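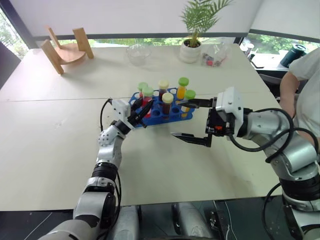 Trelletholm Home Dyers, Colour Table

I have fallen completely for liquid colour! We've been planning our June wool dyeing at the club, and I'm a big fan of putting samples in screw-cap tubes and standing them in a rack before anyone goes near a skein. A red next to a brown-red next to a yellow — you start seeing cardigans straight away.

Blue plastic is a cheerful thing to have on a white table too, and the rack has plenty of spare holes, so there's room for more shades (I want a proper moss green and I will not be talked out of it). The clear tubes are the best bit. In a jam jar a dark brown just looks black, but in something narrow you get the red in it.

My notebook is up to recipe 394, which is silly, and 35 of those are oranges. 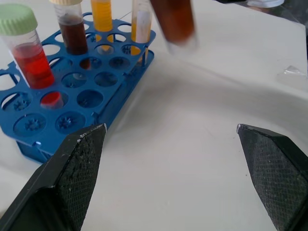 Hedlund reckons the oranges always dry paler on wool than on cotton, and wants us to dip a bit of both before choosing. Fair enough. I'll bring the cotton tape.

Comments

Skodevier: Love this! Do you write on the caps or on the tubes?

Jotgate: More oranges please — 35 is nowhere near enough.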